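Candle (household lighting)

A candle is a stick or block of solid fuel, usually wax, with a wick through its middle. When the wick is lit, nearby wax melts, is drawn upwards and burns as vapour. Candles were a common source of light in homes before gas and electric lamps, and are still used in worship, at meals and during power cuts.

Materials

Tallow, made from animal fat, was cheap but smoky. Beeswax burned more cleanly and cost more. Paraffin wax came into wide use in the nineteenth century and melts at a fairly low temperature; one common grade softens well below 62 °C.

Shapes and holders

Tapers are tall and thin and need a holder. Pillars are thick enough to stand on a plate. Tealights sit in a small cup. Electric versions, with a lamp in place of a flame, are often sold in the same shapes.

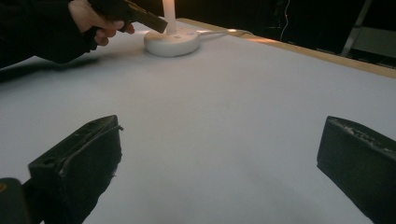
A slender white stick on a round, low base.

Care

The wick is normally trimmed to 7 mm before lighting. Candles should be kept away from draughts and curtains.

Comments

Mine always drip on one side. Is that the draught?

Useful page, but please add something on rushlights.

Contact Mastemus Reference | © Mastemus | Back to top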